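Thread: Lennox anamorphics, focus shift between T2.8 and T4 on the 50

**gakpan**

Prepping a two-hander for December, period piece, 2.39 extraction, mostly interiors. The rental house in Londetgate has offered the Lennox 2x set. On the bench the 50 looked fine wide open. At T4 the witness marks no longer agreed with the chart. Closest mark that reads correctly is 15 feet, everything nearer lands behind the subject.

Body is the Ondus, flange depth checked cold and again after an hour of running. Spherical primes on the same mount track correctly, so I am ruling out the mount. Is this a known trait of the set or do I have a bad 50?

**folasade_i**

Known. The front group on the older housings moves slightly as the iris closes down. You get spherical aberration masking the shift at T2.8, then it cleans up at T4 and you see where focus really sits. Every 50 I have put on a projector does it to some degree. The 75 and 100 do not.

Mark the barrel at your shooting stop and leave it there for the whole job.

**S. Pirzada**

Disagree with the above. Focus shift from residual aberration is real, but it would not put all the near marks off while 15 feet stays correct. That pattern is a scale error. Someone has had the 50 apart and put the focus ring back with the wrong engraving offset, or the ring is from a different serial. What is the serial?

**gakpan**

1,352, stamped on the rear. The front ring has no number that I can find.

**S. Pirzada**

Then I would ask for the service card before testing anything else. The sets that went through the Plandumcombe shop had matching numbers on both rings when they left. A blank front ring suggests a replacement.

**folasade_i**

Or a ring that was re-anodized, which removes the number. Two of the three sets I have used were like that and tracked properly. The missing number tells you nothing by itself.

**gakpan**

Service card requested. In the meantime I have chart time on Wednesday and will shoot the 50 at T2.8, T4 and T5.6, at 4, 6, 9 and 15 feet, pulling from tape and not by eye. Lens to be racked from infinity each time to take backlash out of it.

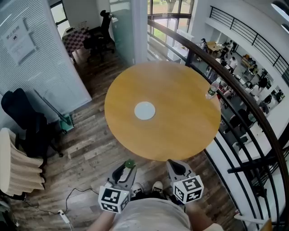
Wanting: add a row where you rack from close focus as well. If the two directions give different readings then the cam follower is worn and both theories above are wrong. I had a 40 from the same maker that was off by 3 inches at 6 feet depending on which way the assistant came into the mark.

**gakpan**

Will do. That doubles the takes but the chart is already lit.

**folasade_i**

Also shoot with the chart at the left and right thirds. Field curvature on the 50 is strong enough at 4 feet that center focus can be right and both actors soft. On a 2.39 two-shot that matters more than the shift does.

**S. Pirzada**

Agreed on that part.

**maricruz.b**

Different approach – swap the 50 for the 40 and step in. I did a whole feature on this set and left the 50 in the case after the first week. Breathing on the 40 is lower and the squeeze ratio holds better up close. The 50 drops to something like 1.8x under 5 feet and faces go wide.

**gakpan**

Director has already framed the dining room on a 50. The wall behind the camera does not move, but stepping in is possible for the singles. I would still like the master to be usable.

**maricruz.b**

Then put a +½ diopter on the 50 for anything under 6 feet and make new marks for it. Rack at infinity with the diopter on is 6 and a half feet, so the engraved scale is useless anyway and your ring problem goes away for those shots.

**S. Pirzada**

It does not go away, it is just hidden. If he hands the lens back without reporting it, the next crew gets it.

**gakpan**

Card came back from the house. Last service lists "clean, relube, iris" and nothing about the focus ring. Page 34 of their inventory sheet has the front ring entered as "n/a". They have a second 50 due in from another job and will hold it for me. I will run both on the same chart and post the numbers.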